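Setting up Elen as your healer

I get asked for this one a lot, so I've pulled it out of my big Sarwood guide and given it its own section. You'll need Elen unlocked and past the tutorial fights before any of it works.

1. Open the Roster tab and tap Elen. If her portrait is grey you're still short of shards, so go and farm the Gashaw missions first.

2. Take her to level 10. Don't spend gold past that yet!

3. Swap her starting charm for the Plamix charm. It costs 1,000 gold from the camp trader and it's easily the best thing you'll buy in the first week.

4. Put her in the back row, left side.

Note: the back row only opens once you've got three heroes on the team. If the slot has a padlock on it, that's why.
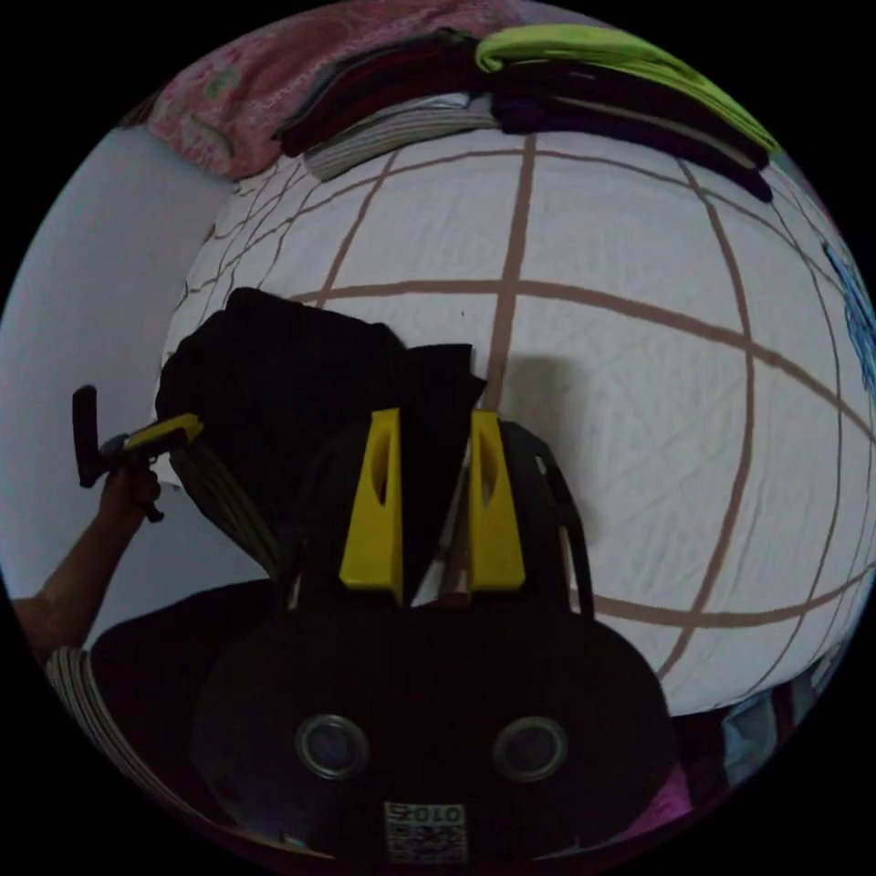 Her main heal, Mending Song, goes to whoever has the lowest health when her turn comes up. It sounds great until your tank and your archer are both hurting and she picks the wrong one. I get around it by pairing her with a hero who guards the spot next to her - think of two yellow fingers standing side by side with a small gap between them, and keep your front pair like that, close but never in touching squares. Splash damage in Sarwood only spreads to touching squares, so you'll save yourself a heap of healing.

5. Go to Skills and turn off auto-cast for Mending Song. Leave it on for everything else.

6. Save the team. I forget this step all the time (the button's hidden under the little arrow) and then wonder why my changes are gone. 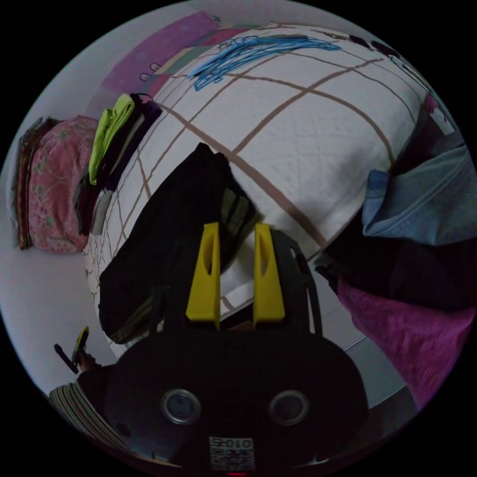 Caution: don't reset her skills once you've saved. A reset costs 1,250 gold and you won't get your skill books back. I did it once in January and I'm still sore about it.

Now try her out in the Gashaw arena. Hold Mending Song until your tank is under half health, then use it and follow up with her shield on the same hero. If she's running out of energy before the last wave, drop her shield from the rotation and see how you go.

Thanks to Máté Vida for spotting that I had the charm price wrong in the old version. It's fixed now. Gear colours and upgrade paths are in the next section.

Last updated 7 October 2019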